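About Furuleck

Furuleck helps small and mid-sized organizations plan, budget for and buy automation equipment. Our customers are libraries, book distributors, school districts, mail-order shops and light assembly plants. Most are buying a robot arm for the first time, or replacing one that never did the job it was bought for.

We do not build robots, and we do not sell them. We take no commission from manufacturers or dealers. Our customers pay us a fixed fee, agreed in writing before work starts, and every quote we collect for them is passed along complete, with the supplier's own prices on it.

How we started

The company grew out of a purchasing office at a regional book distributor. The office had bought a palletizing cell on the strength of a good demonstration, and the cell spent most of its first year waiting for parts, floor work and a safety fence that had been left out of the order. The people who had to sort that out wrote themselves a checklist. Other firms asked for copies, then for help filling it in, and after a while the checklist was a business.

A later version of it is still the first thing a new customer gets from us. It asks what you handle, how it arrives, where it has to go, who does the work today and what happens when that person is out sick. It also asks for ceiling height, floor condition, power at the wall and the width of the narrowest door between the loading dock and the work area. We have seen a delivery turned around at that door more than once.

What we do

Needs review. We spend time on your site and write down the work as it is done, including the parts that are left out of the written procedure. You get a plain report saying which tasks are worth automating now, which could wait and which should stay with people.

Handling trials. Before you commit to a gripper, we try it on your own items. Books are a good case. A hardback, a thin paperback and a glossy coloring book all behave differently between two fingers — covers bend, pages fan out, and a tilted book can slide. Trials are done at our workshop or at your site, and you keep the results whether or not you buy anything.
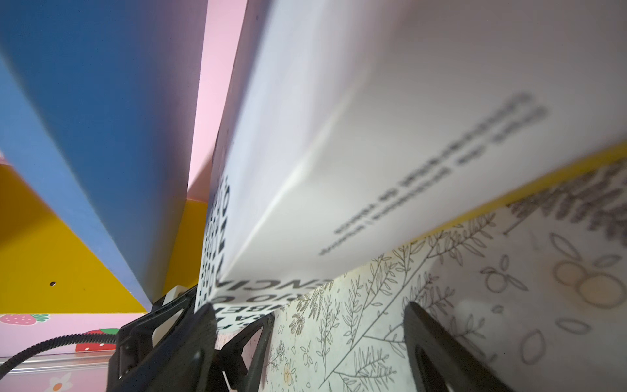 Book handling at close range, seen from the gripper.

Budget planning. We prepare a full cost sheet covering purchase and the years after it. More on this below.

Supplier comparison. We write the request for quotes, send it out, answer the suppliers' questions and set the replies side by side in the same terms. One dealer's "complete system" may leave out the controller cable and the mounting plate, and the comparison shows it.

Acceptance. When the equipment arrives, we test it against what was ordered before you sign for it. If it falls short, we write up the list of faults and stay on the job until they are closed.

What goes in the budget

The arm is usually the line people know. Our cost sheet has 24 lines, and the arm is one of them. The others include:

Gripper and spare fingers
Mounting, stand or table
Cameras and lighting, where needed
Guarding and the safety assessment
Electrical work and compressed air
Freight, rigging and unpacking
Programming and changes after the first month
Staff training, including cover while staff are being trained
Service contract and wear parts
Removal of the old equipment

We fill in every line, even if the figure is zero, and mark who gave us the number. Estimates are labeled as estimates until a written quote replaces them. Public agencies that need the sheet in their own format can have it that way.

We plan over 5 years unless a customer's finance rules say otherwise. Leasing and outright purchase are shown on the same page so that a board can compare them in one meeting.

How a project runs

A typical project has four stages: review, trial, purchase and acceptance. You can stop after any of them. The review alone is priced at $3000 for a single site, travel included, and that amount is credited if you go on to the trial stage.

Lead times are the part we can do least about. Grippers and controllers in particular can hold up an order, so we ask suppliers for a ship date in writing and build the schedule from that date. School districts that want equipment running by the end of August should talk to us in the winter before.

Planning tools

Customers use two tools of ours. Werneo is the cost sheet in online form, with a change history so you can see when a price moved and by how much. Sarkura is our log for handling trials. It stores the item, its size and weight, the gripper used, the number of attempts and what went wrong on the ones that failed. Both come with the project fee, and you can export your records at any time.

Where we are

Our office and workshop share one floor of the Lindqvist Building, with the dock at the rear. Visits are by appointment. If you are bringing items for a trial, please bring the worn ones as well as the new ones, and pack them the way they reach you — a returned book with a bent cover is more use to us than a clean copy.

To ask about a review, send us a short note with your location, the task you have in mind and the date by which you need a budget figure. We reply with a yes or no and a proposed start date.

Page last updated December 27, 2022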